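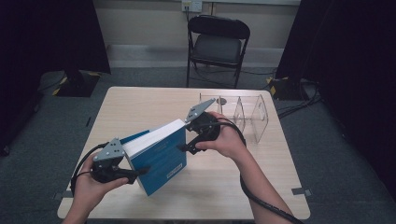 The Minia working group has revised its good practice rules for hand-held gripper demonstrations. The new text applies to all collection rooms from June. A summary follows in this thread, in the order of the written rules. 1/14

Scope. The rules cover any session in which a person performs a task with one or two hand-held grippers so that the recording may later be used to train a robot arm. Sessions run by remote control fall under a separate document. 2/14

Rule 1, the operator. An operator may work for no more than 64 minutes before a break. The session lead enters the time of each break in the log. Operators may stop at any point and are not required to give a reason. 3/14

Rule 2, the grip. Both grippers are to be held by the handle only. Fingers stay clear of the jaws while they are closing. An object that slips is allowed to fall – it must not be caught with the free fingers. 4/14

Rule 3, cables. Each cable is led back from the gripper toward the operator's side and must not cross the working area of the table. Enough slack is left for a full reach with either arm. 5/14

Rule 4, the floor. Tripod feet that stand near a walkway are marked with hazard tape. Cables on the floor are gathered or covered before the first take. Loose cable is the most common finding in our room visits, and inspectors will record it every time. 6/14

Rule 5, task objects. Books, boxes and similar household items are checked for torn edges before use. For shelving tasks, a book is to be placed upright in its slot and fully released before the take is ended. Pushing it in with the back of the jaw is recorded as a fault. 7/14

Rule 6, racks and organizers. A clear acrylic rack is permitted. Its position is set at the start of a batch and checked again at the end. If it has moved during a take, the take is kept and flagged. 8/14

Rule 7, failed takes. Failed takes are not deleted. They are labeled with one of nine fault codes, listed in the annex. In the trial period, the Arnau and Macedo rooms submitted 4000 takes between them, and the failed ones proved useful in review. 9/14

Rule 8, privacy. Operators sign a consent form that covers hands, forearms and voice. Faces, personal papers and phone screens are kept out of view. Where one is recorded by mistake, the take is withdrawn the same day. 10/14

Rule 9, furniture. Chairs that are not in use are placed against the wall. Curtains used to close off the work area must hang clear of the operator's elbows and of all tripods. 11/14

Two points drew objections during review. Serkovar asked for a longer working period under Rule 1, and this was declined. Its request to allow left-handed cable routing was accepted and is now part of Rule 3. 12/14

Questions about the rules should go to Tamsin Esposito, who edited the text. Requests for a room visit should go to Amos Lindgren, with the room plan attached. 13/14

Rooms that already follow the earlier version need to change only their break log and their fault codes. Comments on the annex are open until the end of June. 14/14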